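Review: the Rolovier hand-held gripper for collecting demonstrations

I bought the Rolovier because I wanted to repeat a result from the Thorlacius workshop paper, the one claiming that demonstrations recorded by hand, with no robot in the room, can train an arm to pick up things it has never seen. The paper leaves out most of what you need to know about the tool, so I'll stick to that.

It weighs 355 grams without the battery. The trigger moves both fingers together and the travel is smooth. My hand was fine for the first 40 minutes of a session and sore after that. The white finger plates screw on, and swapping a worn pad takes a few minutes with the driver in the box. The ribbed pads grip plastic well. They also pick up lint, and a dusty pad slips, so wipe them.

Tracking is the main thing you pay for. Near furniture and clutter it held up all through August. Facing a blank wall it drifted, and I threw those recordings out. The Dratus export software flags some of the bad ones but misses slow drift, so plan on checking by eye.

For the test I recorded 1,475 demonstrations of one task, picking up a bottle and putting it down somewhere else on the table. I trained the policy twice: once on 453 demonstrations from a single room, and once on the full set from several rooms. In a room neither had seen, the small set did poorly. It reached for the bottle and closed too early, usually on the cap. The full set did much better, though it still had trouble with clear bottles that were nearly empty.

Troels Stougaard, who ran the arm for me, thinks the gap comes from the variety of rooms and has little to do with the count. I lean that way too, but I didn't train on the same number from mixed rooms, so I can't say for sure.

Complaints: the charging port is under the grip, the manual covers an older trigger, and spare pads come only from Cuvham, who are slow to ship.

I would buy it again for tabletop work. For heavy objects I'd wait — the fingers flex more than I like.

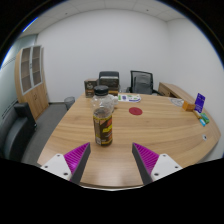
Approaching the bottle with the fingers open, meeting table.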